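Ticket 61: Spare gripper fingers and second arm set, budget request
Opened by: Laurinda Henriques
Assigned to: Armindo Esteves
Status: waiting for quotation

2nd December, Laurinda
We need to decide if we order spare fingers only, or also a second pair of arms from Skalard. In November we lost more than 15 working hours to waiting for parts. Abreu offers the fingers with a delivery of 21 days, Odex did not answer yet.

Armindo
Please attach the present set-up on the cube task, so that I can check which finger type to put in the quotation. Purchasing wants to see the same.

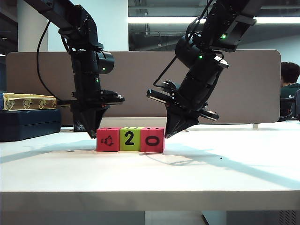

Both arms at the foam cubes, pointed black fingers fitted.

Laurinda
As you see, the fingers come down very near to the outer cubes. If we take a wider type, I am afraid the cubes must be placed with more space, and then all the positions have to be taught again. I would prefer to keep the pointed ones.

Armindo
Agreed, pointed. I will ask for 2 spare pairs per arm. Could Olga Simões confirm if the cables are included in the Skalard price? In the last offer they were a separate line.

Olga
Not included. I have asked for a corrected offer. The second set of arms can only go in the next budget, the Nirkuvside project has no money left for it.

Armindo
Then I split the request. Fingers now, arms in a new ticket. Tomás Valente must sign the first part.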